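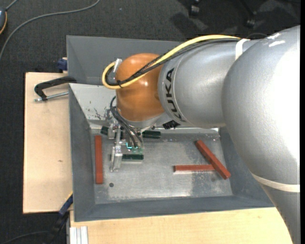
Red and dark green bars in a gray metal bin.

Grantee Updates / Adult Learning
6 min read

Povach Evening Reading Program: progress report to the Bakos Fund
June 22, 2022
Prepared by Saodah Pillai, program lead

Dear friends at the Bakos Fund,

I promised you a short report this time, and I want it on record that I did try. The trouble is that a lot has happened since we last wrote to you in November, most of it good, and I would hate for you to get only the tidy version. So please make some tea (or whatever you have at your desk) and I'll take you through where the Povach program stands, what your money has been doing, and the couple of things that have kept me up at night.

For anyone new to the file: Povach is an evening reading and writing program for working adults in Forotau. Our learners are mostly people on shift work. Some grew up here and left school early, and some came later in life and speak English perfectly well at the bus stop but freeze when a form lands in front of them. We meet in the upstairs room on Asent Street, and lessons are free. They have always been free, and your grant is the main reason they still are.

Classes and timetable

In November I told you we were losing people whenever their shifts changed. Someone would come faithfully for weeks, get moved to nights, and vanish, and then be too embarrassed to come back and ask what they'd missed. We talked it over at length (some of those talks went on well past closing, and I apologize again to whoever was waiting to lock up) and decided to run each lesson twice, once in the late afternoon and once in the evening. The same pages, the same tutor, the same homework. A learner can drift between the two as their week demands and never be behind.

It has cost us more in tutor hours than I had penciled in, and I'll come to that under money. But the difference in the room has been lovely to see! People who had drifted off in the winter have come back, and a few of them brought a sister or a neighbor along. We have also stopped taking attendance out loud at the start, which several learners told us reminded them of school in the worst way. There is now a sheet by the kettle and people sign themselves in.

We run six groups at present. Two of them are beginner groups, and these are the ones I would protect first if we ever had to cut. The middle groups are the largest and the noisiest. The top group has more or less turned into a book club with spelling attached, and I have decided to let it be that.

The workbook

You funded a first print run of 500 copies of our own workbook, and I am delighted to say they arrived in the spring, smelling wonderfully of ink and only slightly squashed on one side of the pallet. The idea, you may remember, was to stop using the donated children's readers. There is nothing wrong with a story about a duck, but a man of fifty who has driven a truck all his life does not want to be seen with it on his break.

So the workbook is made of the reading that our learners told us they run into: a payslip, a letter from a landlord, a medicine label, the notice on the laundry room door, a recipe, instructions for a car seat, a note home from a teacher. We wrote all of them ourselves so that we could control how hard they were, and our learners tested the drafts. They were merciless. The original chapter on tenancy letters was thrown out entirely after one of the evening group pointed out that no landlord in Forotau had ever been that polite.

I should own up to a mistake here. The answer key at the back was printed with the answers for chapter four and chapter five swapped. We caught it only after handing the books out, when half a class became convinced they couldn't read a bus timetable. We have put a correction slip inside each remaining copy and fixed the file for any future printing. The learners were very kind, and I think rather pleased to have caught us out.

Writing

This is the part of the program I'm proudest of, and also the part that is hardest to put into a report. In the original application we described writing as a later goal, something for the upper groups once they were reading comfortably. The tutors have gradually brought me around to a different way of working, where everyone writes something at every lesson, even if it's a shopping list or a single line about the weather.

From those single lines we've had some remarkable things. One of the beginners wrote a birthday card to her grandson, her first, and asked to stay late to do it a second time in neater handwriting. Another learner filled in his own job application, start to finish, at the table by the window, and then sat looking at it for a while before he put it in the envelope. I don't know yet whether he got the job. I'm hoping to tell you next time.

We would like to put a small booklet of learner writing together for the fall, with names left off for anyone who prefers it. It would be a stapled affair, nothing fancy.

Tutors

Our tutors are paid, modestly, and I will go on thanking you for understanding why that matters. We lost one good tutor over the winter to a full-time post (we were sad for ourselves and very glad for her) and took two months to replace her, during which I taught the late afternoon lessons myself. I enjoyed it enormously and I am not very good at it. The new tutor is settled in and has already reorganized the supply cupboard, so that for the first time in the life of the program there are pencils where the label says there are pencils.

Training has been thinner than we planned. We had meant to hold a full day on dyslexia in adults, and the trainer we wanted had to postpone. It's rebooked for the fall. In the meantime the tutors have been sitting in on one another's lessons, which was their own idea and has probably taught us as much as a course would have.

Money

The full accounts are attached separately. In brief, the workbook came in under budget, by $555, and tutor hours went over, for the reason I gave above. With your permission, which you kindly gave by email in the spring, we moved the whole of the underspend on printing across to tutor pay. That covers most of the overrun, and the rest has come out of our small reserve. Room hire is unchanged. Refreshments went up a little, and I'm afraid I can't be sorry about that - people come straight from work and they are hungry.

What has not gone well

Childcare. We said we would find a way to offer it for the late afternoon lessons, and we haven't. The room next door would be ideal but it is let until the fall, and the alternative we looked at was up a second flight of stairs and had no sink. For now some parents bring their children along and they draw at the back, which works when it's one quiet child and doesn't when it is several lively ones. I know of at least one mother who stopped coming over this, and I've been in touch with her about a place once we have it sorted.

Our website is also still out of date. It lists the old lesson times, and I've asked for it to be put right more than once.

Through to November

The next stretch looks like this. Lessons pause for a short summer break and start again with the same double timetable. The dyslexia training goes ahead, the booklet gets made, and we take the room next door if the terms are reasonable. I'd like to talk to you before then about a second printing of the workbook, as two other programs in the county have asked whether they could buy copies, and I have no idea what we ought to charge them.

You would be very welcome at a lesson any time before the break. Come for the late afternoon one if you can, and stay for the tea afterward.

With real gratitude, and apologies for the length,

Saodah Pillai
Povach Evening Reading Program, Forotau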